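スレッド:布の柄を撮るとき、ライトは一灯で足りますか

1 名前:hirnorano_m
はじめて投稿します。Manuela Bassiと申します。イタリア出身で、日本語は勉強して長いですが、変な表現があったら許してください。
古着を少しずつネットで売っています。紺色の布の柄が、どうしても写真で黒くつぶれてしまいます。今はLusanceの定常光LEDを一灯、窓と反対側に置いています。ソフトボックスは付属の小さいものです。二灯目を買うべきか、それとも大きいソフトボックスを買うべきか、迷っています。予算は多くありません。

2 名前:ガリ版
ソフトボックスが先だと思います。灯数を増やすと影が二重に出て、布の折り目が汚く見えますよ。

3 名前:zest468
>>2
いや、布なら二灯でしょう。左右45度から同じ強さで当てるのが複写の基本です。大きいソフトボックスは部屋が狭いと置けません。

4 名前:ガリ版
>>3
それは平らな紙の話です。服は平らになりません。折り目の立体感まで消えてしまったら、買う人は生地の厚さが分からない。

5 名前:hirnorano_m
お返事ありがとうございます。部屋は六畳です。ベッドがあるので、自由に使える床はとても狭いです。
露出についても教えてください。ISOは100に固定して、三脚を使っています。カメラの自動露出に任せると、日によって明るさが違います。白い紙を横に置くと、紙に引っぱられて布がもっと暗くなる気がします。
写真を四枚はります。

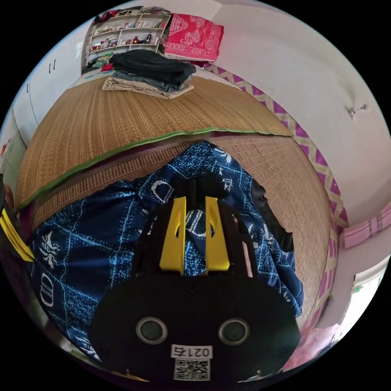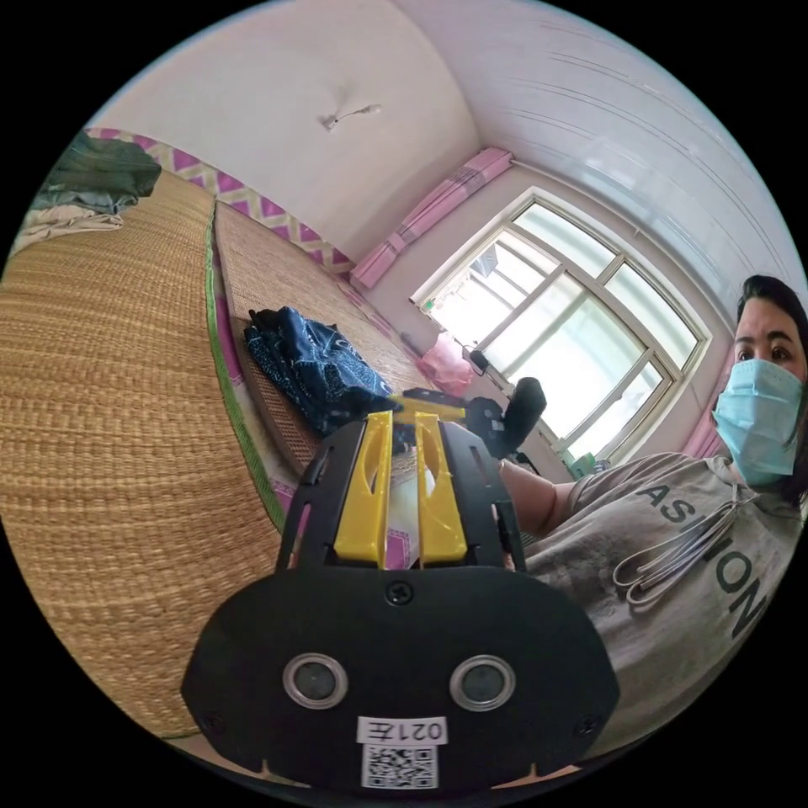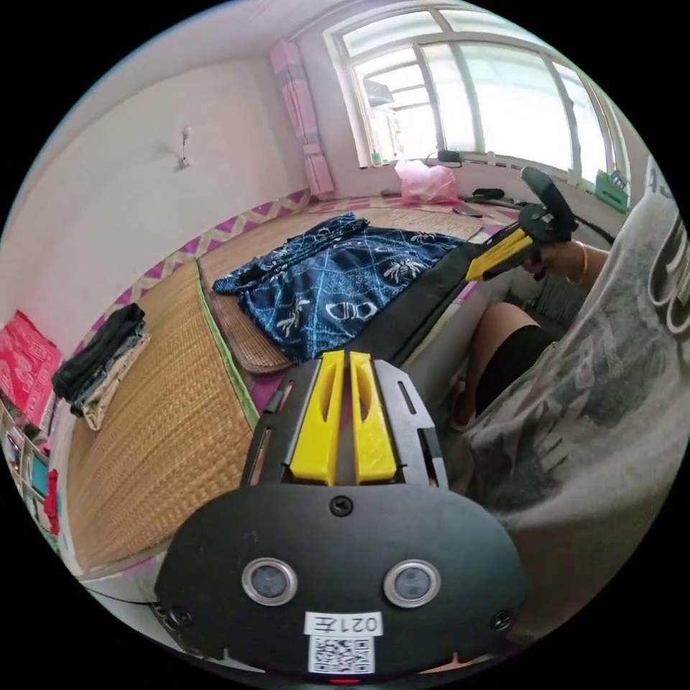
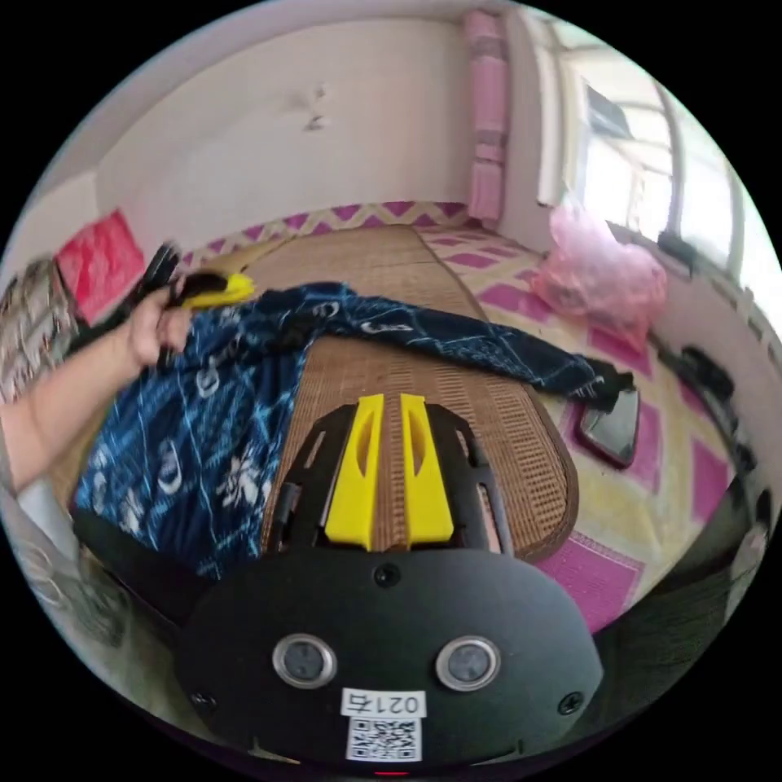 6 名前:三脚は重いほうが好き

露出の話から
まず自動露出をやめて、マニュアルにしてください。白い紙で引っぱられるのは気のせいではなく、測光の仕組みどおりです。グレーカードを布の上に置いて測り、その値で固定し、カードを外して撮る。これだけで毎回そろいます。
窓の光が混ざるのもよくないです。カーテンを閉めて、ライトだけにしたほうが色も安定します。

7 名前:zest468
>>6
カーテンを閉めるなら一灯では暗くないですか。付属のソフトボックスはかなり光量を食います。

8 名前:三脚は重いほうが好き
三脚があるならシャッターを遅くすればいいだけです。布は動きません。

9 名前:hirnorano_m
>>6
グレーカードは持っていません。灰色の画用紙でも代わりになりますか。

10 名前:ガリ版
露出だけなら画用紙でもなんとか。色合わせには向きません。灰色に見えても青や緑が混ざっていることが多いです。Zestonの小さいカードなら安いし、なくしても惜しくない。私は二回なくしました。

11 名前:通りすがりの物撮り
二灯派と一灯派、どちらの言い分も分かりますが、その前に白いボードを試しましたか。ライトの反対側に白いスチレンボードを立てると、影がだいぶやわらかくなります。画材店で買えます。使わないときはベッドの下に入ります。
それとライトの高さ。紺の布は斜めの低い光だと織り目ばかり目立って、柄が沈みます。少し上げてみてください。

12 名前:zest468
>>11
ボードは賛成。ただ濃い色の布だと、ボードの返しだけでは弱いです。うちはGalliの64センチのソフトボックスを二つ使っていて、紺や黒はやっぱり二つ目があると楽です。

13 名前:ガリ版
>>12
六畳でベッドありの人に、64センチを二つ勧めるんですか。

14 名前:zest468
>>13
勧めてはいません。うちの場合を書いただけです。

15 名前:hirnorano_m
皆さま、けんかをしないでください。どちらも参考になります。
昨夜、カーテンを閉めて、マニュアル露出で撮ってみました。ボードはまだないので、発泡スチロールの箱のふたを立てました。前より柄の線が見えるようになりましたが、全体に少し黄色くなりました。これはライトのせいでしょうか、それともホワイトバランスですか。

16 名前:三脚は重いほうが好き
たぶん両方です。ホワイトバランスがオートのままなら、まずそこを固定。天井の照明も消しましたか。部屋の電球が混ざると黄色くなります。

17 名前:hirnorano_m
天井の照明を消すのを忘れていました。恥ずかしいです。今夜もう一度撮ってみます。

18 名前:通りすがりの物撮り
みんな一度はやります。カードを買ったら、最初の一枚にだけ写し込んでおくと、あとで現像ソフトで全部まとめて直せますよ。

19 名前:hirnorano_m
>>18
それは知りませんでした。Zestonのカードを注文します。二灯目は、来月になってから考えることにします。ソフトボックスの大きさについては、部屋を測ってから、またこのスレッドで相談させてください。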